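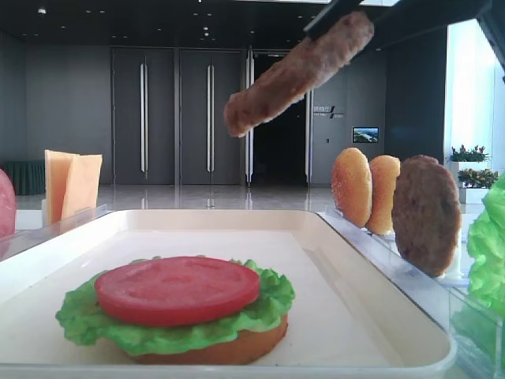 Pan, lechuga y tomate ya montados en la bandeja; la carne, todavía en el aire.

Para Evanthia Vlachopoulos, que prepara en Brumik el material de montaje de hamburguesas, el orden de las capas se decide por la base. «La lechuga rizada va sobre el pan y el tomate encima. Si el tomate queda descentrado, la carne se inclina», explica. Cada sesión dura 60 minutos.

El queso se guarda de pie, en soportes transparentes al fondo de la bandeja. «Tumbadas, las lonchas se cogen mal – son demasiado finas», señala. Los soportes actuales son la versión 3. En mayo revisará la altura del borde.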